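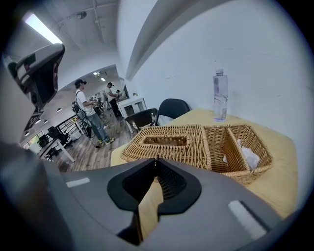

Moving a hand task toward automation at Udness starts with people doing the task themselves, with grippers. Set up one station per person before the shift. Put the divided wicker tray on the cloth-covered table, straight in front of the jaw, and learn its compartments before you pick anything up.

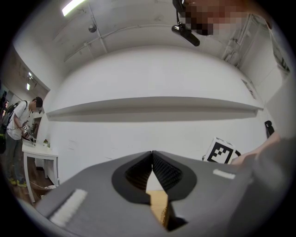

Close the fingers slowly and keep your wrist level. If you drop an item, finish the attempt and log it as a drop. 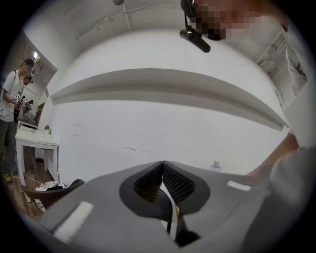 Swap operators every 4 trays. Packers now spend part of the day recording, so Amna Chaudhry sets packing targets on the remaining hours only. Send rota questions to her.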